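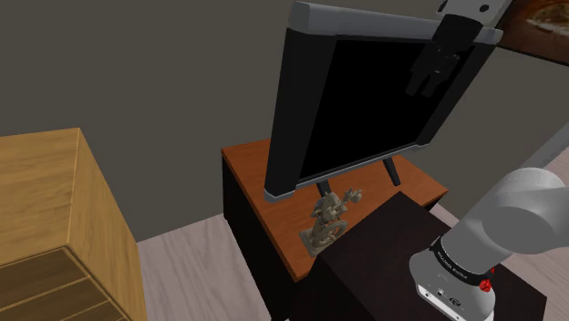
The Clangate Veterans Burial Register is a public record of former service members buried in the town of Clangate and the neighboring district of Sorutwood. It lists 2,334 graves in 53 burial grounds, ranging from large municipal cemeteries to family plots on private farmland. Each entry gives the name, branch of service, years served where known, and the section and row of the grave. The register may be consulted at the Clangate records office in printed volumes or on a screen. Flat-screen monitors, such as one with a thick black bezel standing on two slender legs on a wooden-topped cabinet, have largely taken the place of the microfilm readers on which the older cards were once viewed.

History

The register began as a card index kept by the parish clerks of Clangate, who recorded the graves to be marked with flags each May. The cards were arranged by cemetery and seldom gave a date of birth, and men who shared a name were often entered on a single card. Sorutwood kept a separate list in bound ledgers until the two districts agreed to combine their records.

The combined register was edited by Şengül Canpolat, an archivist, who compared the cards and ledgers with discharge papers, newspaper notices and the inscriptions on the stones. Her revision added 835 names, many of them belonging to reservists and nurses whose service had not been noted at burial. The revised edition was opened to the public on 4 June 2021.

Contents and arrangement

Entries are grouped by burial ground and then listed by surname. The largest group is at Awad Cemetery, where a section was set aside for veterans and their spouses. The smallest grounds hold one grave each. Unmarked graves are included when a burial permit or sexton's book confirms the location, and these entries carry a small cross in the margin.

Use

Families consult the register when applying for a replacement headstone or arranging military honors at a later memorial service. Honor guards use the section and row numbers to plan the placing of flags. Certified copies of an entry are issued by the records office on written request, with a limit of 100 entries for each application. Corrections must be supported by a service document or a death certificate.

See also

Wuvance Memorial Grove
Military funeral honors
Cemetery records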